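Sorting Station for the Cap Library - Project Report
Clem Pryor, Intro to Storage and Display Design, Parville

Background

The cap library is the lending shelf for ball caps and sun hats that Zeteo house runs out of the ground floor. Students borrow one for field days and bring it back whenever. Problem was the returns. Everything went in one big sack and nobody could find a size or color without tipping the whole lot out. My project was to fix the returns part only, not the shelf.

Started in September. Budget was 145 dollars, spent most of it on bins that didn't work.

What I tried first

Wire baskets. Brims got caught in the wire and a couple came out bent. Also you can't stack them.

Then cardboard trays from the Jolden store room. Free, good size. Went soft at the corners inside of two weeks. Also you can't see in from the side so people just lifted every tray to look, which defeats the point.

Hooks on the wall - dropped this one early. Needs drilling, and Stougaard Hall doesn't allow it.

Final layout

Clear plastic bins on a work table. Sort by color, light to one side and dark to the other, because that's how people ask for them ("the gray one", "a navy one"). Size is on a tag inside the band. I wanted to sort by size at first but nobody returning a cap checks the size, they look at the color and drop it.

Rules I ended up with:
Crown up if the bin is for display.
Don't nest caps unless the bin is full, the inside ones lose shape.
Crumpled ones get shaken out and the crown pushed back before they go in.
Leave a gap between bins. I put a plant in the gap so people don't shove the bins together.
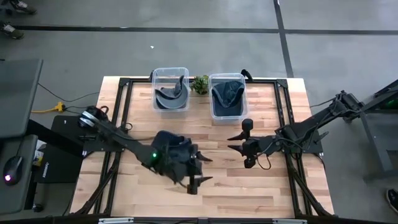
The gap matters more than I thought. With the bins touching, caps landed half in one and half in the other and the sort was gone by lunch. With the plant there people treat them as two seperate places. A book or a mug would do the same job probably.

Gray vs navy was an OK split in good light. Worse late in the day, dark gray and navy look alike under the ceiling lights and I got those wrong myself. A label on the front of each bin would help. Ran out of time for it.

Results

The library logged 484 loans over the term. I only followed returns for the last part of it so I can't say how many went back to the right bin overall. On the Friday check, 2 caps were in the wrong one, both dark gray. Before the bins there was no right place so there's no before number to compare, I should of thought of that at the start.

Time to find a cap - didn't measure it properly. Borrowers said it was quicker.

What I'd change

Labels, see above. A third bin for caps that need washing, those are still going in with the clean ones. Lower sides would be nice too, short people have to reach over. And the tags inside the band are coming unstuck, need sewing on not glue.

Bins stay where they are for now. Tag sheet and loan log are in the Zeteo folder, ask me if the link is dead.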